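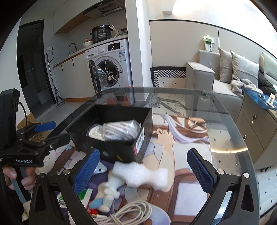 ### 4.2 The table as a sorting place

What delighted us most in the Posora flats was how much sorting gets done on the coffee table. Of the 266 tidying spells in our diaries, 134 began there – more than at any wardrobe or shelf. An open box goes down first, and soft things, small packets and leads gather beside it until each has found a place.

Figure 4 is a lovely case. The black box on the glass already holds a white roll and a bag with grey contents, and one green and white sachet is in it while another lies on the table. We code such pairs as "split sets", after the Illau scheme, and they are a joy to follow through the diaries!
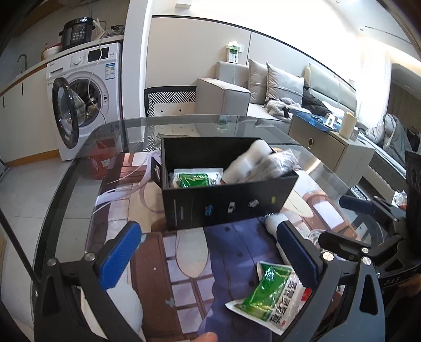

**Figure 4.** Open box on a glass-topped table, with the washing machine door open behind.

The nearness of the laundry matters too. In 15 homes the machine stood within sight of the table, and people there told us they moved between the two jobs all the time, often leaving one half done. Homes in the Dzene group, where washing is done in a shared cellar, kept the jobs well apart. We return to this contrast in Section 5.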